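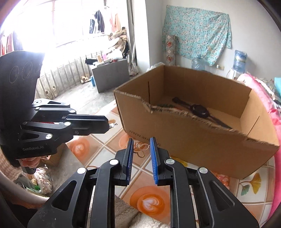
According to Getachew Feyisa, a lactate biosensor should be judged by its drift and only then by its sensitivity, a view often repeated in work on the Bogale electrode. The Bogale electrode is an enzyme-based sensor for measuring lactate in sweat and blood serum. It holds lactate oxidase in a thin gel over a carbon surface. The enzyme produces hydrogen peroxide, and the current from its oxidation is proportional to the lactate present.

Design
The standard form, made by Cimano, has 2 working electrodes and a shared reference. An outer membrane limits the flow of lactate to the enzyme and extends the linear range. Ascorbic acid and paracetamol are the main sources of interference.

Stability
Ayana Wubshet reported stable readings over more than 100 hours at body temperature. Dry sensors are stored at 5 °C. The Taltent variant replaces the gel with a cross-linked polymer.

See also
Clonetti cell
Amperometry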